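Conjunto Derska: sombreros de pescador apilados
Ficha de datos, versión 4

Resumen
El conjunto Derska reúne registros sobre el apilado y la clasificación por color de sombreros de pescador de tela. Lo mantiene el área de documentación textil de Omell. Responsable de la ficha: Merle Stubbs.

Contenido
Se incluyen 4,000 imágenes en color, agrupadas en 300 sesiones. Cada sesión lleva un archivo de anotaciones con el color del sombrero superior, los colores que asoman por debajo y los demás objetos presentes en la mesa. Las costuras del ala se anotan solo cuando se distinguen con claridad.

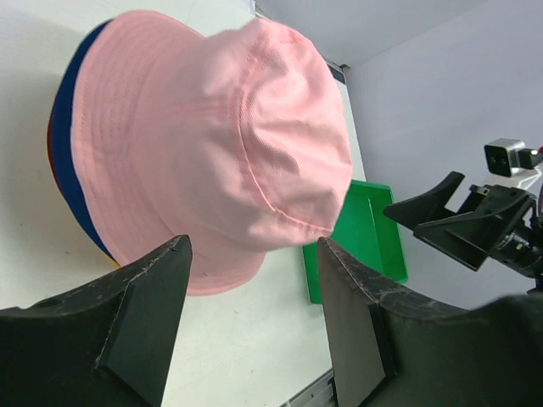

Aebischer, domingo, 5 de julio de 2026. En las pilas de varios colores, la anotación principal corresponde siempre a la prenda de arriba: sombrero rosa, con los bordes azul, rojo oscuro y amarillo registrados como secundarios. La bandeja verde se etiqueta aparte, con la clase «bandeja», aunque quede en parte bajo el ala.

Criterios de anotación
El color se asigna según la lista cerrada de 44 términos del vocabulario Tritemo. No se infiere el número total de prendas de una pila a partir de los bordes visibles. Las arrugas de la copa no se consideran defecto.

Limitaciones
Los tonos rojo oscuro y granate presentan desacuerdos entre anotadores. Las sesiones con una sola prenda están poco representadas. No se recogen talla ni composición del tejido.

Uso y cita
Uso permitido en docencia e investigación, con mención de Omell y del número de versión. Las correcciones se remiten a la responsable, con indicación de la sesión y del archivo afectado.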